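Thread on moving to a smaller apartment, for anyone else who has one coming up. We went from a two-bedroom house on Dorkell Road to 78 square meters on the third floor. I kept notes.

1/ Start with books. We had 16 boxes of them. I thought they would be the hardest part and they took one evening. If I could not remember how a book ended and did not want to find out, it went.

2/ Papers took a lot longer. I found tax returns from three addresses ago and the manual for a washer we left behind in Plasedau. Set aside two full days and buy a shredder that can run more than ten minutes without shutting off.

3/ Kitchen next. I had one rule for cups — if it only came out for company, it had to go or start getting used every day.
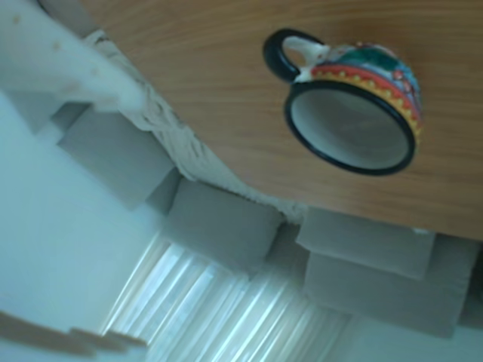
Kept this one.

4/ Get at least three quotes from movers. Ours were all over the place for the same list of furniture. The cheapest one did not include the stairs, and that was on the second page in small type.

5/ My sister-in-law Leonie Frei told me to measure the stairwell and not just the front door. She was right. Our old bookcase cleared the door fine and would never have made the turn on the second landing. We sold it for 80 before the move.

6/ Change your address with the bank first. They mail a code to the OLD address to confirm the new one. Mine took eight days to show up, and I had to go back to the house for it.
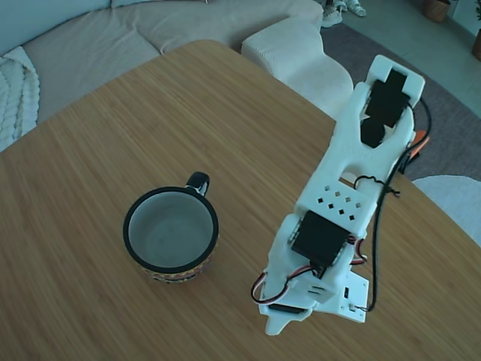

7/ Buy furniture after you move in, not before. We lived with folding chairs for most of August and learned where the light falls and which way the doors swing. Sharp corners at shin height were a problem in the old place, so I wanted a rounded corner on the table by the sofa, and I stopped looking at anything square. Bamboo also goes well enough with beige upholstery, so I quit worrying about matching sets.

8/ Labels. Write the room on the side of the box and not the top. Once they are stacked you cannot see the top. I knew this and still did it wrong on the first ten.

9/ Total for the truck, tape, boxes and one new lock was 171 over what I had planned. Most of that was the second trip with the truck.

10/ Still have one closet to sort out. Will add to this if I find the can opener.

Comments

simiyu_k: The bank code thing happened to me too. Mine went to the new tenants.

Posham Pete: What did you do with the books? Our library stopped taking them.

dl_harrow: Saving number 5. We have a couch and a very narrow landing.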